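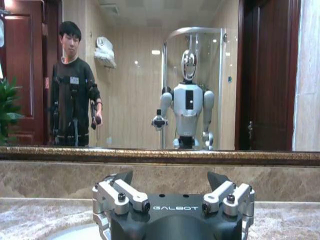
Wall mirror and marble vanity countertop.

Merstead Tenants' Association
Minutes of the general meeting, September 15, 2026

Homa Amini opened the meeting and thanked everyone for coming out in the rain, and Rostam Amini for the two trays of baklava, which did not survive the first agenda item. We had 40 members in the room, a lovely turnout. The minutes of the last meeting were approved with one correction: the bicycle room key is held by Mojtaba Hassanpour and always has been.

Laundry room hours. A long and mostly good-humored talk. Families with small children would like to start earlier, and the people who live over the dryers would very much like them not to. Agreed to try opening 15 minutes earlier until November and see how everybody is sleeping.

Courtyard garden. Ardalan Ghaffari reported that the plant sale brought in $259, and that soil and two hoses from Doolan came to $247. The remaining $12 goes toward tulip bulbs. Kamran Ghaffari asked for red ones. Several members spoke up warmly for yellow, and we left it at a mix.

Parking on Grenberg Street. Mojtaba has written to the city twice and will write again, bless him.

Other business. A gray knitted scarf was left behind last time and is still hanging by the door. Rostam offered to bring the big teapot to the next meeting, to general approval.

Next meeting in November, same room.
Minutes taken by Kamran Ghaffari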